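Cooking mixed-rice toppings ahead: sambal and braised egg

The method covers two toppings that keep well, so that a plate of mixed rice can be put together at home on a day when the stall is shut. Quantities serve four. The equipment needed is a blender, a wide pan and a lidded saucepan.

1. Soak the dried chillies in hot water until soft. Drain, cut open and remove most of the seeds.
2. Blend the chillies with 200 g of shallots, 2 cloves of garlic and a little oil. The paste should be smooth, with no visible skin.
3. Fry the paste over a low heat, stirring often. It is ready when the colour has darkened and the oil separates at the edges -- raising the heat to speed this up will scorch the shallots.
4. Add tamarind water, salt and palm sugar. Simmer until thick, then cool.

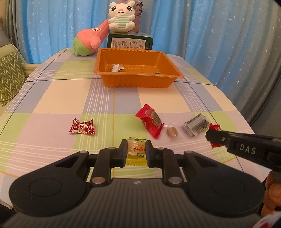

The eggs can be started while the paste is frying. Boil them for eight minutes, cool under the tap and peel. Place in the saucepan with light soy sauce, a spoonful of dark soy, star anise and enough water to cover. Simmer gently for half an hour, then leave in the liquid overnight.

Storage

Keep the sambal in a clean jar with a thin layer of oil on top. It will last a week in the fridge. The eggs should be eaten within 2 days. Neither the eggs nor their liquid should be frozen.

Serving

Reheat the sambal in a small pan. Warm the eggs in their liquid and halve them. Use plain long-grain rice, cooked slightly dry -- wet rice goes to paste once the gravy is added.

Last updated: Wednesday, August 14, 2024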